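12/11/2019
Bag packing, day kit for the Lurnano site

Worked on the packing order for the day kit again. The list from March has 6 items in it: bottle, lunch tin, gloves, notebook, tape, first aid pouch. Tried it in the black Stakari bag and in the older Trirkico one. The Trirkico is out. The mouth is too narrow, and the notebook bends at the corners when anything goes in beside it.

Weighed the Stakari with everything but the bottle and notebook and wrote it on the kit sheet. Notebook alone is 119 g. The tape roll is the 200 ft one, so don't swap it for the short roll without redoing the sheet.

Bottle goes in last. If it goes in first, the tin ends up lying across the top and the bag won't close flat. The fabric on this bag is soft and doesn't hold itself open, so spread the mouth first, then push the bottle down from straight above. Keep the webbing to one side so it doesn't get dragged in.
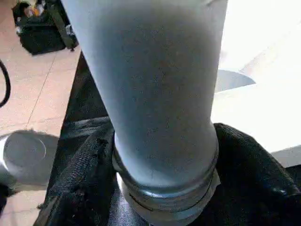
Blue bottle at the mouth of the black bag, dark collar end down.

Collar end down is how I did it today because the wide end is easier to grab. Downside is obvious if the cap isn't tight. Did it with the bottle empty. Before we put this in the instructions, someone should try a full bottle left in the bag over lunch with a paper towel under it.

The edge of the webbing is fraying a little. Not a problem yet, but I'd trim it and run a lighter along it before it catches on a zipper. Asked Bataineh for a price on replacement straps, no answer so far.

To do:
- full bottle test, both ways up
- trim webbing
- retype kit sheet, take the Trirkico column off
- find the second pair of gloves, size 6 missing from the drawer

Bag is on the shelf by the scale, packed. Leave it that way until the bottle test.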